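Sorting table, three bins: items going back to the wrong bin
Ticket 384 - Jundgate store room - Status: Resolved, one item left open

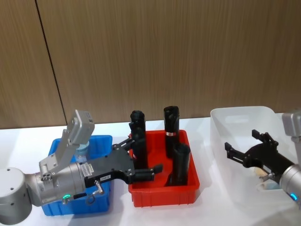
Opened by Karthikeyan Poojary, September 10, 2026

Hello all! First, I have to say how much I like the new sorting table. White top, bins in a row, everything at hand height - it has made the store room a much nicer place to work in, and I've caught myself tidying things that didn't even need tidying. But we have a snag with the bins and I'd love to get it sorted before the Varma room copies our layout.

What should happen: clear drinks bottles go in the blue bin, black cylinders go in the red bin, and the big clear bin on the right takes whatever is waiting to be checked.

What happens instead: the black cylinders end up all over the place. At the last stock check we should have had 39 of them on the books and we found 24 in the red bins. The rest were mostly in clear bins, and a couple were on the shelf by the door. The bottles are fine, by the way. People seem to get blue without being told, which is lovely.

Already tried: swapping red and blue (worse, put it back), a note on the wall (fell off the wood grain panel twice, the tape doesn't like it), and asking people nicely.

Reply from Lida

Great ticket, thank you for the numbers! A few questions before we change anything.

1. Do the short cylinders go astray more than the tall ones, or is it even?
2. Are the ones in the clear bins lying down or standing?
3. Which way round is the row when you stand at the table? I want to be sure we both mean the same left.

Reply from Karthikeyan

1. The short ones, by a long way. Good spot, I hadn't split them out.
2. Lying down, nearly always. In the red bin people tend to stand them up.
3. Blue on the left, red in the middle, clear on the right, with your face to the wood panel.

Reply from Lida

That's really useful. My guess is that people don't think the short ones belong with the tall ones. If you've never been told they're the same sort of stock, a short black tube looks like an odd part, and odd parts go in the bin for checking. The clear bin is also the biggest and the tallest of the lot, so it's the easy choice if you're in a hurry.

Could you try this for one stock round?

Step 1. Empty all three bins and wipe them out.
Step 2. Put two tall cylinders and one short one in the red bin to start it off, standing up, with the short one at the front so it's seen first.
Step 3. Leave the clear bin with nothing in it at the start of each shift.
Step 4. Leave the blue bin alone, it's doing a splendid job.

No signs for now. I'd like to see what the bins can do by themselves.

Log entry, Karthikeyan

Steps 1 to 4 done. The red bin took some scrubbing in the grooves but it came up beautifully. I did have to have two goes at step 2: the short cylinder likes to lean, and if it tips right over it rolls under the others. Putting it in the front right corner helps. It still leans a bit but it stays up.

Log entry, Karthikeyan

End of the stock round and what a difference! Only 7 cylinders in the wrong place, and the shelf by the door was clear. Two people told me they'd had no idea the short ones counted. So Lida was spot on.

Reply from Kalen

Jumping in from the Varma room, as we're next in line for this. Can I use a smaller clear bin? Our table isn't as long as yours and the big one would hang over the end.

Reply from Lida

Yes, please do! Smaller might even be better for the checking bin. The only thing I'd keep the same is the order, so anyone moving between the two rooms doesn't have to stop and think.

Reply from Kalen

Brilliant. Ordering one now. I'll keep blue, red, clear from the left.

Log entry, Karthikeyan

One thing still open. Some cylinders carry a white label band and others have no band that I can find. It makes no difference to which bin they go in, but I'd like to know if the plain ones ought to have a label before I put them back into stock. I've asked the people who did the March delivery and will add their answer to this ticket. Until then, plain ones stay in the red bin with the rest.

Status changed to Resolved by Lida. Label question moved to its own line, owner Karthikeyan.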